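Lilell Residents' Association Forum
Board: Building Matters
Topic: Proposed change to quiet hours in the Talavera and Prarkel buildings

Posted by: Binier_Office
Jul 6, 2018

The management office has received a request to move the start of quiet hours from 10 p.m. to 9 p.m. on weeknights. The present rule was adopted in February of last year and applies to all 200 apartments. Residents are invited to state their views in this thread before the matter goes to a vote. Please keep remarks to the proposal itself. Complaints regarding particular neighbors should be sent to the office in writing.

Posted by: talavera_4C

I support the change. The floors in the Talavera building carry sound very readily, and families with school-age children are affected most. A 9 p.m. start would agree with the hours already posted for the laundry room and the courtyard.

Posted by: northstairs

I must object. Many residents work until 7 or 8 in the evening and have only a short time in which to vacuum, cook or practice an instrument. A 9 p.m. limit would leave them almost none. The present rule is adequate if it is enforced. According to the office's own notice, 38 complaints were filed last year, and 17 of those concerned noise after midnight. An earlier start would have no bearing on those cases.

Posted by: talavera_4C

The remaining 21 complaints should not be set aside. I would also note that vacuuming can be done on weekends.

Posted by: prarkel_east

May I ask whether the proposal covers the Prarkel workshop room on the ground floor? Its hours are set by a separate agreement, and the thread title mentions both buildings without saying which shared rooms are included.

Posted by: Binier_Office

The workshop room is not included. Its closing time remains 8:30 p.m. under the existing agreement. The proposal applies to apartments, hallways and stairwells only.

Posted by: northstairs

I thank the office for the clarification. I would propose a compromise: quiet hours from 9:30 p.m. Monday through Thursday, with Friday left as it is. I also ask that the ballot list this as a separate choice.
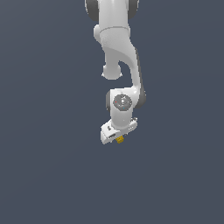

Posted by: hallway_lamp

A third choice on the ballot would divide the vote, and the rule might then be changed with the support of a minority. I would prefer two ballots, the first on whether to change the hour at all and the second on the new hour.

Posted by: talavera_4C

I can accept two ballots. I cannot accept 9:30 p.m., as it does little for children who are in bed by 8:30.

Posted by: Binier_Office

Both suggestions have been recorded. The form of the ballot will be posted on this board and in each lobby before voting opens. The thread remains open for comment.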